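Equipment planning: hand-held grippers for the household handling work
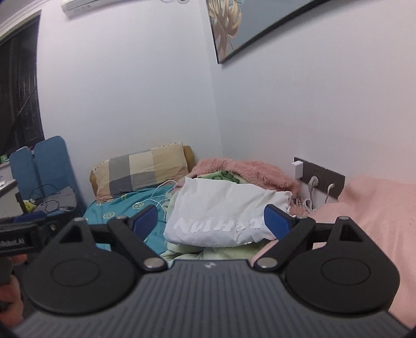
Gripper at a white plastic package on bedding. Bedroom set, household handling work.

The equipment budget for the second half of the year has been drafted and is open for comment until the end of the month. Most of it concerns the hand-held grippers and the parts that wear out on them. The arm purchase has been moved to the following year and is covered at the end of this item.

Grippers

The request is for five more units at 880 pounds each, delivered. Two quotations were received, from Turkeo and from Dudon. The Dudon price was lower on paper but left out the wrist mount, the charger and the carry case, and the lead time was given as "to be confirmed". Turkeo quoted for the full kit with a fixed delivery date. Adaeze Obi has recommended Turkeo and the draft assumes it.

We looked at hiring. The hire rate worked out close to the purchase price over two terms of use, and hired units have to go back for calibration at times we do not choose. In February three sites were planned in the same fortnight and one had to be dropped for lack of a working pair. Five more units would allow every site to run a pair, with one unit held back as a spare.

Fingertip pads

Pads are the largest running cost after staff time. They are budgeted as consumables and will be bought in one order of 200. Bedding, clothing and soft packaging are hard on the pad surface in a different way from kitchen items: the face picks up lint and loses grip well before it shows any wear at the edges. The change interval for soft goods has been shortened and the order size reflects that. Please log each change on the sheet in the case lid. Several sheets came back blank last quarter and the forecast for those sites is a guess.

Pads from the old batch fit the new units but sit slightly proud of the finger. Do not mix old and new on the same gripper.

Power and cables

Bedrooms are short of free sockets. By the time a resident's own chargers are in, there may be one outlet left near the bed, often low on the wall with the bedding against it. The draft includes a four-way extension lead and a battery pack for each kit, so that nothing of ours needs to be charged in the room while work is going on. Leads are to be bought locally. The battery packs come from Temus, who hold the existing contract.

Site budget

Site visits have been costed at 154 pounds per day, covering travel, parking and the payment to the household. This has not changed since last year. Soft goods take longer per item than rigid ones, as the item has to be laid out again between attempts and a plastic package on a heap of blankets seldom settles the same way twice. The number of site days has therefore gone up, and the day rate has been left alone. Anyone who thinks the day rate is too low should say so now, with receipts.

Storage and insurance

The Pongsiri cupboard will not take five more cases. A lockable steel cabinet has been added to the draft under furniture. The insurance schedule must be updated before the units arrive, and serial numbers will be needed on the day of delivery. Cover does not extend to units left in a vehicle overnight.

The arm

The bench arm has been deferred. The quoted price excluded guarding, installation and the first year's service, which together came to around a third of the purchase price again. There is also no agreed place to put it. Floor loading in the rear workshop has yet to be checked, and the compressor would have to move. A revised paper will be prepared once the survey is back. Until then, planning should assume that all picking work on soft goods is done with the hand-held units.

Comments

Send comments on the draft to Adaeze Obi, giving the line number in the spreadsheet. Requests for additional items need a quotation attached and a note of which existing line could be reduced to pay for them. Orders for pads and battery packs will be placed first, and the gripper order will follow when the capital form has been signed.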